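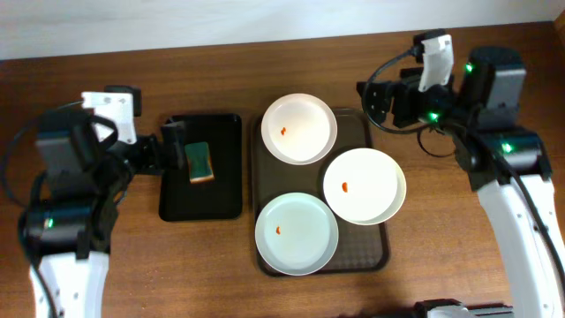 Could we please stop changing the fingers and the controller on the same day, came the first question from the far end of the table, and I have to say it got a lot of nodding. So that's how we began, before I'd even found my pen. Agreed: one change at a time from now on, and whoever makes it writes it on the board.

Minutes of the gripper trial meeting, June 18, 2025, Kerkov workshop. I took the notes, so shout if I've got something wrong.

First up, fingers. We've now logged 1,268 grasps across the Zonley and Plostska sets, sponge and crockery jobs together. The Zonley pair is kinder to the sponge and the Plostska pair holds a plate rim better, but nobody wanted to pick a winner yet (me included!). There was a longish argument over whether a sponge that gets squashed and then springs back counts as a clean grasp. We settled on yes, as long as it ends up where it was meant to go.

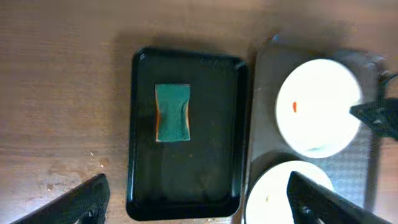 The other sore point was plates. When a finger catches the rim from the side it tends to push the plate along, and we've been marking those as misses in one log and retries in the other. Retries it is, for both. I'll go back and fix the old entries, some 190 of them, so please be patient with me – it's dull work and I'll be doing it between other things.

Then the wrist cameras. Pale crockery still washes out when the light is strong, and we'd all like to try a lower exposure before anyone spends money on new lenses. Same fingers, same tray layout, exposure the only thing altered. 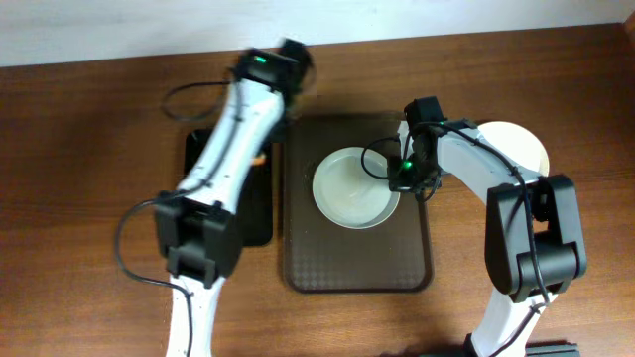

The Sjögren controller came next, and it took up most of the meeting. It's smoother than the old one on slow moves, no complaints there, but the delay between the two arms bothers me when both are working close together. Bowls are where I'd like to test it properly, with the right gripper coming down over the edge, fingers pointing into the bowl, while the left arm is up beside it. The cable looping out from that right gripper dips over the bowl as well, and I asked for it to be clipped back before we start timing anything. Agreed, and clips are on order.

Still open: whether we keep the finger pads on for the bowl runs. I said yes, others said no, and we ran out of time.

Next session starts at 11, with the Plostska fingers fitted first and the old controller left in. Logs to me by 5 the day before, please.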